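Nokard Student Robotics Club: Frequently Asked Questions

Please read this page before you write to us. Most of the questions we receive before the autumn intake are answered on it. If yours is missing, the contact is at the end.

Joining the club

Who can join?

Any student of the school from the second year up. You do not need to study electronics or computing. Grażyna Kubiak, who leads the beginners' group, came to us from the food technology course.

Do I have to know programming?

It helps, but it is not a condition. In the first weeks beginners work in pairs with somebody from the older group. If you can read a short program and say more or less what it does, you will manage. If you can't yet, ask Grażyna for the reading sheets.

How much does it cost?

The fee is 30 zł for the whole school year. It covers small parts and the printing of the workbook. Competition travel is paid separately and we tell parents the sum in March.

When is the last day to sign up?

16th November. After this date we put you on the waiting list, and you can still come as a guest if your parent or guardian has signed the form.

The block task

What is the block task?

It is the main project of the year, and we take it to the Bilevano student competition. Each team writes a program for a robot arm which has to pick up blocks from a table and put them in a box. All teams get the same table and the same arm in the simulator, so the difference between teams is only in the program.

Why do we begin in simulation?

We own one real arm, and it must serve all teams. In the simulator every team can work at the same time, also from home. A wrong number in the program does no harm there. You press reset and the blocks go back to their starting places.

What does the simulated room look like?

It is a room with a green table, and the arm stands behind a shallow box. The start view has the gripper open and high above the table, and the blocks lie outside the box. The colours of the blocks are close to each other, orange and brown, so a program which looks only for "orange" can easily make a mistake. Try it also with the lights changed in the settings.
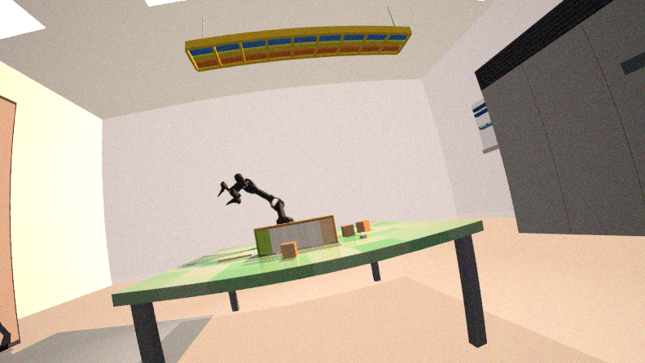

Does the small dark block count?

No. It gives no points, but if the arm pushes it off the table you lose 5. Teams often forget this rule in their first runs.

How are the points given?

A full run is worth 200 points. You lose points for dropped blocks and for touching the rim of the box with the gripper. Przemysław Szulc keeps the full table of points and will explain it to any team that asks.

When may we use the real arm?

When your program has finished 2 clean runs one after another in the simulator. Hubert Michalski must see both of them. Then he writes your team into the booking list.

Practical matters

Will it run on my laptop?

On most laptops, yes, but an old one can be slow. Turn off the shadows first. If it is still slow, use the computers in the club room.

My gripper closes but the block stays on the table. What is wrong?

Usually the height is wrong. Check if you measure from the table or from the base of the arm, as these are two different values in the program.

Whom do I contact?

For sign-up and forms, Brenda Quezada. For the simulator, Hubert Michalski. Please write the name of your team in the subject of the message.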